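Print this page | E-mail this page

Section 3: Setting up your first customs entry in Fevell

Okay, you've got your login and your company profile is filled in. Now we get to the part I like, which is telling Fevell what you're bringing into the country and letting it work out the duty. I've been filing import entries for 19 years and I still do the first one of every season slowly, so take your time.

Before you start, have the commercial invoice, the packing list and the bill of lading open. You'll want your tariff codes too.

1. Click New Entry and pick the country of origin. Go by where the goods were made. If your shipment stopped over in a third country on the way, that country goes under Transit and nowhere else.

2. Type in the tariff code for each line. Fevell will offer suggestions as you type (they're decent, but check them against your last ruling).

3. Enter the declared value in the invoice currency. The converted figure shows up on the right — leave it alone, it updates when you save. 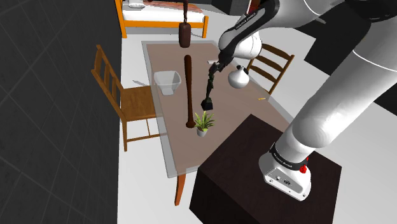

Ignacio Salcedo wrote in to say that step 3 tripped him up, and that he'd been converting everything to dollars by hand before typing it in, so his whole entry got converted twice. Please don't do that! If you already have, open the line, hit Reset Value and start over from the invoice.

4. Open the Added Duties tab. Any extra tariff that applies to your origin and code is listed there with its start date. My last test entry came out at $1,193 in regular duty and another $490 in added duty, and those sit on two separate lines on purpose.

5. Press Check Entry. Yellow flags are questions you can answer later. Red flags have to be cleared before you can file.

Note: The rate tables this guide was written against were loaded in May 2026. When a new trade deal or tariff order takes effect, Fevell pulls a fresh table overnight, so an entry you saved as a draft may show a different total the next morning.

Caution: Do not split one shipment into several entries to get under a threshold. The software will let you, and customs will come asking.

6. Happy with it? Click File and save the receipt as a PDF. Celeste Serrano keeps hers in folders by port, I keep mine by month, and either works fine at audit time.

If the receipt doesn't arrive within the hour, look under Pending before you file again.

Related items
Section 2: Filling in your importer profile
Section 4: Amending an entry after filing
Moving your old records over from Guvolix
Claiming a refund on added duties
What changed in the October rate tables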